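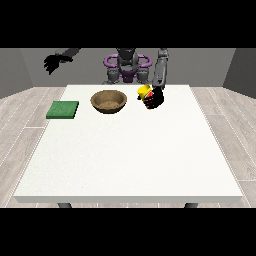
A white table, before the paperwork gets to it.

In Praise of the Kitchen Table Office
By Kavitha Mathew
2022-07-28

My aunt ran a tailoring business for most of her life from one end of a table in Kirkville. The other end was for eating. There was a line between the two, unmarked and fiercely defended, and if your plate drifted over it you were handed your plate back without a word. I have thought about that line a good deal since February, when I gave in and bought a desk.

The desk is a Truvstead. It has a drawer for cables, a drawer for whatever I decided was not a cable, and a hole in the back through which a pen will vanish if you look away. It came with 136 pieces of hardware and a booklet in which a bald man with no mouth puts the thing together in 4 drawings. I did it in a weekend. My marriage survived, though there was a stretch involving the left-hand drawer runner when I wouldn't have bet on it.

The theory of the desk is that work should have a place, and that once it has a place it will stay there. Magazines love this theory. They show you a corner with a lamp and a plant and suggest that the only thing standing between you and a finished tax return is a corner. I believed it to the tune of $481, delivery included.

Five months on, the desk holds a printer, a winter coat and a box of Christmas cards I meant to send. I am writing this at the kitchen table.

I could blame my own weak character, and my husband has offered to do it for me. But I think the table is simply better at the job. A desk keeps everything you put on it. You can leave a bill on a desk until it turns yellow. A table has to be given back by six o'clock because people want their supper, and so every afternoon I am forced to pick up each piece of paper and decide whether I can stand to see it again tomorrow. Most of it I can't. It goes in the trash, and the world carries on.

There's also the matter of company. At the desk I was alone with my thoughts, and they were mostly about lunch. At the table people wander through and ask what I'm doing, and having to answer "looking at lamps" out loud to a teenager does more for my output than any timer ever has.

I know the objections. My neighbor in Flastness, back when we lived there, had a real office with a door, and she got more done by nine in the morning than I do in a week. She also owned a label maker. Some people are built for doors. And if your job involves private phone calls, or soldering, please don't do it next to the butter.

For the rest of us, I'd ask only that you borrow a chair and try the table for a month before ordering anything with a booklet. If it doesn't suit you, I know of a desk. It has hardly been used, and the pen is probably still in there.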